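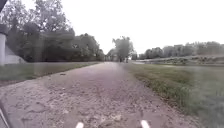
Liltthorpe Neighbors Forum > Town Hall & Budget > Ambulance subscription vote

granside_gran
Posted 2021-10-13

Hi all, I sat through the whole selectboard meeting last night (bring a cushion if you go to the next one, those folding chairs are murder) and wanted to pass along what I heard before the rumors get going. The town is thinking of dropping our contract with the Granside ambulance and signing up with Treteck, the private outfit. Treteck would put one rig at the old highway garage, days only, and Granside would still be called at night, but on a per-call basis. Roswitha Sutter made the case for it and I thought she was very patient with all of us. I'm still leaning no, but I could be talked around!

plowguy7
So we'd pay one company for days and then pay Granside every time somebody falls down the stairs at 2 in the morning? How is that cheaper?

Kevser Ekinci
Hello neighbors, I was there too and took notes, so let me try. The Granside contract went up again in May, and the town pays it whether we call or not. Under the new plan we'd have a base fee for days plus $1000 for each night call. Last year there were 7 night calls from our side of the river. Roswitha's point was that if the nights stay like that, we come out $3805 ahead over the year. I checked her arithmetic at my kitchen table and it holds up, for whatever my kitchen table is worth.

plowguy7
Thanks Kevser, that's clearer than anything in the packet. But 7 was a quiet year. My mother-in-law alone could account for half of that in a bad winter, bless her. Four more calls and the savings are gone.

benitez_road_beth
I want to speak up for the day rig, because out here past Benítez Farm we wait a long time for Granside, and they're lovely people when they get here, I have nothing but good to say about the crew. When my husband had his trouble I stood at the end of the drive in my slippers waving a dish towel so they wouldn't miss the turn. A truck parked in our own town would have meant the world to me that morning. I know it's money. I'd still vote for it.

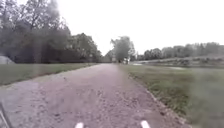
And while I'm at it, please put your house numbers where a driver can read them from the road, both directions! The fire department will make you up a green reflective one, you only have to ask at the station, and they'll even tell you how high to hang it.

granside_gran
Beth, I had no idea about the slippers. I'm so glad he's all right. That does make me think harder about days.

old_hose_company
I rode with Granside for a good many years, so take this with salt. If we go per-call, we lose our seat when they set the rates, and they can charge us $2000 a night the year after next and there isn't a thing we could do. I like Roswitha, but I asked her about that and she said it would be "addressed in the agreement." I'd want to see it in writing first.

Kevser Ekinci
Fair question, and I don't have an answer in my notes. I'll write to the town office and ask whether the draft has a cap, and post whatever they send me.

plowguy7
If there's a cap I'm a maybe. No cap, I'm a no, and I'll bring my own chair.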